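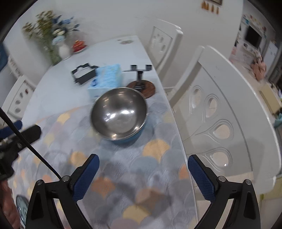 Photo: Gimgate house, dining table / Jikon Home Safety

Gimgate - yearly home check, December

Smoke alarm, hall: OK. Battery changed.
Smoke alarm, upstairs: NOT OK. It is 15 years old, please replace the full unit.
Heater: OK. Keep 4 feet free on the front side.
Power strip, living room: comment. Rated 2,000 watts, and the heater must not be plugged in it.
Stairs: 2 screws of the handrail are loose - tightened during the visit.
Dining table: OK, stands stable.
Water shutoff: turns hard, but closes completely.
Back door: lock OK, light outside missing.

Next check after the alarm is replaced.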